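3. Workshop Build and Simulated Counter

3.1 Setting

The build was carried out in a shared workshop that the two authors rent by the month with several other hobbyists. Bench space is limited and has to be cleared at the end of each evening, so the arm could not stay mounted between sessions. We therefore did most of the work in simulation and kept the physical sessions for checks that could only be made on hardware. Kleinschmidt wrote the simulation files. Rowbotham built the pedestal and the counter mock-up and did all the wiring.

The physical counter is a plain board on two trestles, 630 mm deep. We chose that depth because it matches the counter in Rowbotham's kitchen, where the system is meant to end up. The pedestal stands on the floor beside the front face of the counter and does not touch it. An early version was clamped to the board, and every fast move of the arm shook the objects on top. Separating the two cured this, at the cost of having to measure the offset between base and counter again each time the parts were set up.

3.2 Simulated scene

The simulated counter has the same depth as the board and sits in a larger room with a few pieces of furniture. The room plays no part in planning. It was included so that the rendered views would have some depth and color behind the counter, since our first detector had been trained against a blank background and did badly as soon as it saw anything else.

The arm is a Franka Emika model with the standard parallel gripper. Objects were picked from a free household set and placed by hand in the first layouts, then by script. We wanted things that differ in how they have to be held: a cabbage, a deep bowl, a knife, and several flat items that lie close to the surface. Flat items turned out to be the hard part of the project, and most of this section deals with them. 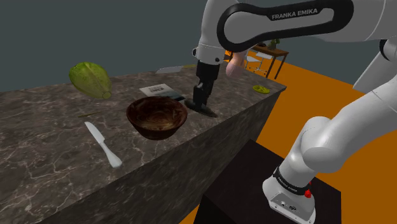
A flat slab gives a parallel gripper very little to close on when the fingers come straight down. The planner, which we call Pomeo, at first treated every object as a box and tried to grasp it across its shorter side. For the bowl this failed in an obvious way and was easy to correct by adding a rim grasp. For slabs the box was correct, but the side was often wider than the gripper could open, and Pomeo then returned no grasp at all.

We added a second mode for these cases. The fingers are brought together, lowered until they rest on the slab, and used to drag it toward the nearest free edge of the counter. Once part of the slab hangs over the edge, the wrist turns and the gripper takes it from the side. The drag is slow and the downward force is kept low. If the contact force goes above 8 N the motion stops, the arm lifts, and the planner starts over from a new pose.

The order of work matters when flat items overlap. If one slab lies partly on another, dragging the lower one carries the upper one along, and after that the stored poses of both are wrong. Pomeo now sorts overlapping items by height and clears the top one first. This rule is crude – it takes no account of weight – but it removed the most common cause of lost objects in the scripted layouts.

3.3 Trials

We ran 46 scripted layouts in January, each with a different arrangement of the same objects. A layout was counted as cleared when every object had been moved to the bin position without a collision between the arm and the counter. The wrist was the main trouble in layouts with tall objects near the pedestal, where the elbow had to fold tightly and the planner sometimes ran into a joint limit partway through a drag. Moving the pedestal 2 cm farther from the counter in the model helped, and we made the same change in the workshop.

Knives were handled in simulation only. The grasp is taken on the handle, and the blade is given a wide margin that no other part of the plan may enter. We did not try this on the bench, where other people walk past.

3.4 Transfer to the bench

The scene file was exported on February 4, 2018, and was not changed after that. Friction was the largest difference between the two settings. The board had been varnished, and slabs slid on it more easily than on the simulated stone, so drags tended to overshoot. We lowered the friction value on the planner side and left the rendered material as it was. The remaining error was mostly in the base offset, and Section 4 describes the touch-off routine we now use to measure it.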